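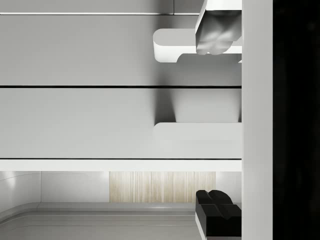

Malluvau, septembre

Bon, ça y est, on a enfin un budget ! Enfin, un début de budget. Mardi, j'ai passé la matinée chez Costigan avec Tegan McAlister, qui pilote le projet, et on a surtout parlé simulation : un bloc de tiroirs gris clair, une pince, et beaucoup de café à côté du clavier.

Le plan, c'est d'acheter 2 bras pour l'atelier de Malluvau, avec 14 semaines de délai une fois le bon de commande signé (oui, 14, j'ai fait répéter). En attendant, toute l'équipe travaille sur la version virtuelle, et ça me va très bien, parce qu'un tiroir en images de synthèse, ça ne se facture pas quand on le raye !

Reste la grosse question, les pinces. Corey Tuhiwai, aux achats, a reçu le devis de Grostano et le trouve salé. Celui d'Eletti est plus doux, mais sans la maintenance, alors bon, moi je me méfie. Tegan voudrait garder une ligne à part pour les doigts de rechange, Corey préfère tout mettre dans le contrat de service, et la discussion a bien débordé sur le déjeuner.

La décision est attendue avant la fin du mois. Je repasse chez Costigan dès que la commande est partie, et je vous donnerai le nom du fournisseur retenu.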